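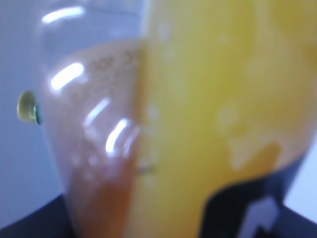 腕部相机近距视角:半透明塑料容器,底部可见红褐色液体,右下为夹爪手指。

机器能否接手家务和店铺后场的杂活,Danthorpe试验站今年3月结束的一轮测试给出了部分答案:抓取和搬运已基本可用,涉及液体和透明容器的步骤仍需人工介入。

测试由集成商Reton承担,采用单臂加双指夹爪的配置,腕部装有小型相机。任务清单共11项,分为家务和店铺两组。家务组包括收碗、叠毛巾、擦拭台面、把容器放回架上等;店铺组包括补货、分拣退件、倾倒并冲洗用过的容器等。每项任务均在固定工位进行,物品初始位置随机偏移,操作员只负责复位,不在执行过程中遥控。

本轮累计执行约2,000次,其中618次由系统自行中止或由操作员按停。按Reton的统计口径,物品掉落后自行重新抓起并完成的,计为完成;液体洒出工位托盘的,一律计为失败。

中止记录的分布很不均匀。硬质、不透明、形状规则的物品问题最少,补货一项几乎没有中途停机。叠毛巾耗时偏长,但多数能做完。集中出问题的是透明和半透明容器,主要有两类原因:一是深度估计在曲面反光处出现空洞,夹爪闭合位置偏高或偏低;二是容器内有残液时重心随倾角移动,腕部力矩读数滞后,倾倒动作被安全阈值截断。

项目工程师Rónán Foley说,近距离阶段是目前最薄弱的环节。“手指离容器壁只剩几厘米时,画面里大半是塑料和高光,对焦也跟不上。远处定位得再准,最后这一段还是要靠触觉和力控来补。”他表示,带刻度的容器尤其麻烦,印刷字迹在近距离图像中对比度很低,系统读不出液位,只能按预设角度倾倒。

节拍方面,店铺组的平均单次用时仍明显长于人工。倾倒冲洗一项,机器需分段倾斜并在每段之后等待液面稳定,熟练店员通常一次完成。Reton认为,若安排在打烊后运行,用时并非主要矛盾,关键在于一次故障是否会让整条流程停到第二天早上。现有系统遇到夹持异常时会保持姿态并报警,不会自行放下容器。

零售运营商Mac Carthaigh提供了店铺组的任务流程。该公司目前只考虑把补货和退件分拣纳入下一步试点,拟选8家门店,安排在夜间运行;冲洗和倾倒暂不列入。家务组没有对应的商用计划,相关记录将用于后续的抓取模型训练。

负责夹爪的Horkevska正在准备一版新手指,在指腹加装触觉阵列,并缩小前端外形,以减少对腕部视野的遮挡。相机方面拟改用近摄镜头,并加偏振片抑制反光。Foley称,硬件更换后将先重跑含液容器的两项任务,初始位置和残液量沿用本轮设定,以便直接对比;其余任务的复测时间尚未确定。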